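Social > Threads > Ketberg Folk Dance Evenings

1/ I am asked often how a person begins with folk dance when they know no steps and no people. I began three years ago in Ketberg, so I will write what I know in some short posts.

2/ First, the group. We are called Illeo and we dance in the Sudby hall. There is no exam to enter. You come in, you write your name on the sheet, you find a place in the circle.

3/ Most of our dances are in a line or a circle, so you do not need a partner. For me this was the important thing. At my first evening I held hands with two strangers and looked only at their shoes.
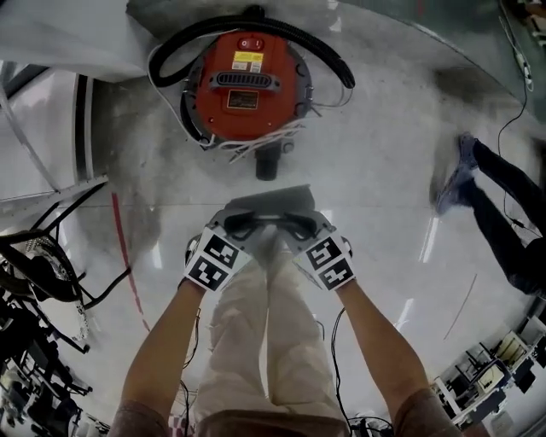
4/ Shoes. Please do not buy anything in the first month. A thin flat sole that can turn is enough. Running shoes hold the floor too well and your knee will tell you the next morning.

5/ Music. Much of ours is in seven or eleven beats. I tried to count and I was always late. Then an older dancer told me to listen for the long step and let the short ones come by themselves -- this helped more than any counting.

6/ The dance everybody asks for is the Ursu. It looks very fast. The feet do only a small pattern, and it comes back again and again. Learn it at the end of the line, where you can let go if you are lost and nobody falls over you.

7/ But do not go to the front end! The first person in the line leads, and all the others must follow. I made this mistake in April and brought the whole line into the coat rack.

8/ Money. The hall costs us nearly 400 dollars a term and we share it between all who come. If this is difficult for you, speak with the person at the door. It stays private.
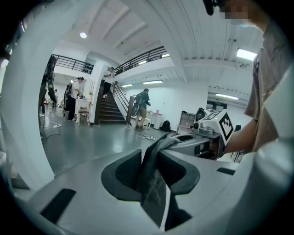
9/ Can I come if I missed the first weeks of term?
You can start on any evening. We repeat the basic steps in the first half hour, and the harder dances come after the tea break.

10/ Last thing. My favourite part is still the slow dance at the end, when we put out half of the lights. I do not know its proper name. At home my grandmother had a different one for it, and the steps were a little different too -- she would say that we do it wrong.

Posted 14/10/2023 | Contact Illeo | © Illeo Folk Dance, Ketberg | Back to top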